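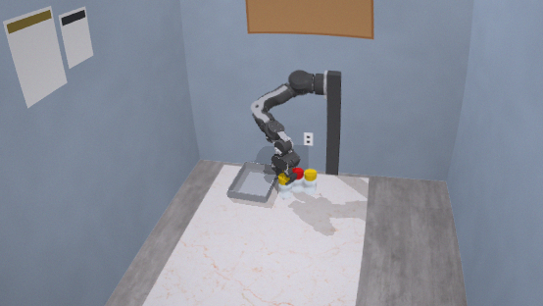
Plan the bench in the simulator first

Before you drill one hole for the arm, build the corner of the workshop on the computer. I spent two evenings on mine and it saved me a new benchtop. The tips are from my sorting build, which I call Pludby. It takes small capped containers and puts them in a tray, and I use it for screws and beads.

Put the post at the back

An arm on a tall post at the far edge leaves the front of the surface free for your own hands. Mount the arm on the side of the post, near the top, so that it works downward. My first drawing had the arm standing on the bench and it took the best place for itself.

Draw the walls too

Many people model only the arm and the table. Put in the back wall and both side walls, and also the things which hang on them. A corkboard or a power outlet seems not important until the elbow swings. In my model there is an outlet low on the back wall, between the wrist and the post, and now I check this place every time I change a path.

Keep the tray close to the containers

Short moves are easier to tune than long ones. I keep the gray tray directly beside the group of containers, on the left. If the tray has raised sides, lift the container higher than you think is necessary before you go across. I use 30 mm above the rim and I would not go lower.

Choose lids with strong colour

Yellow and red lids are easy to find on a pale surface. The pale bodies are not, mine almost disappear against the white marble pattern. If you can only change one thing, change the lids. Colouring the bench comes after.

Leave the shadows on

It is tempting to switch off the shadows so the simulator runs faster. Please don't. A big soft shadow lies over the bench and your colour detection must live with it. I made 142 test runs without shadows, all very nice, and then had to do the tuning again from the beginning.

Tight groups need thin fingers

When containers stand close together, the gripper must go down between them. Try the approach from a few angles, and take the nearest container first. If the fingers touch the neighbour, open them less wide before going down - this helped me more than any change of speed.

Save your settings with names

I had a file called Humoslow for slow moves and one for normal moves, and after a while I could not say which was newer. Write the month in the file name. March was good, the one from before March I deleted by mistake.

When you move to the real bench

Measure the post again after it is bolted. Run the slow file with no containers, then with one, then with all three. Keep one hand at the power switch.

Contact: Trandance Home Workshop Notes | © Trandance | Back to top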